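3.2 Packing of small retail goods

The Keltus set holds 684 packing trials with small retail goods. Flat packs were laid on a dark mat beside an open carton. 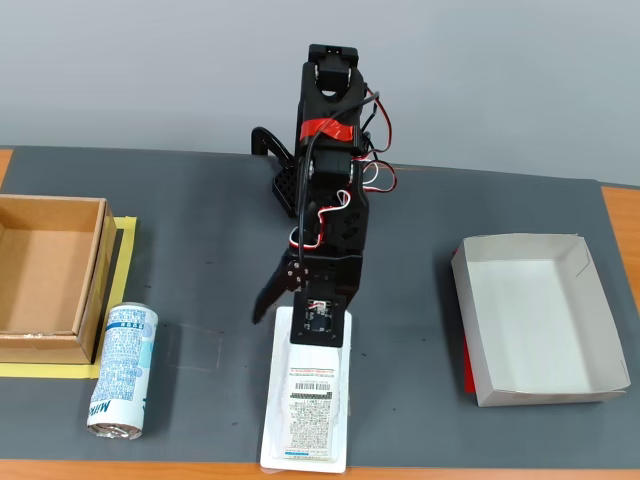

Zewditu Wako objected that flat packs should be scored apart from cans, and Table 2 now does so.

Glare hid the print in 129 trials.
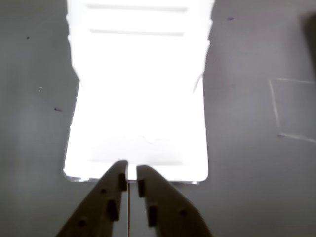 Figure 4. White object under strong light.

Label position was coded separately.
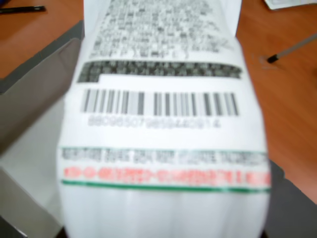 Which side counts as the front? The side without the barcode.

Orientation was coded next.

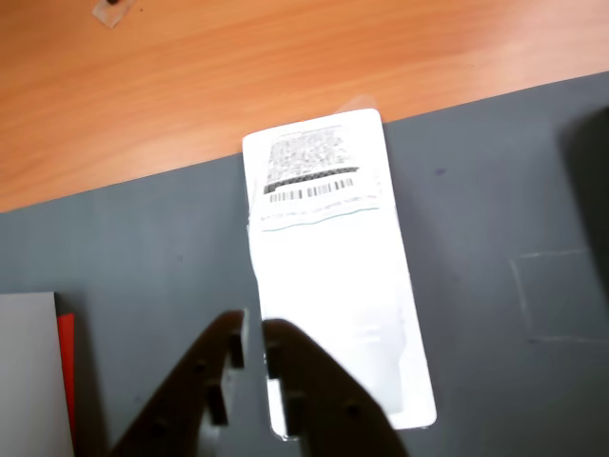
Packing order was left free. Orientation was scored against the mat, so a packet lying diagonally, its top end over the wood, was coded as skewed.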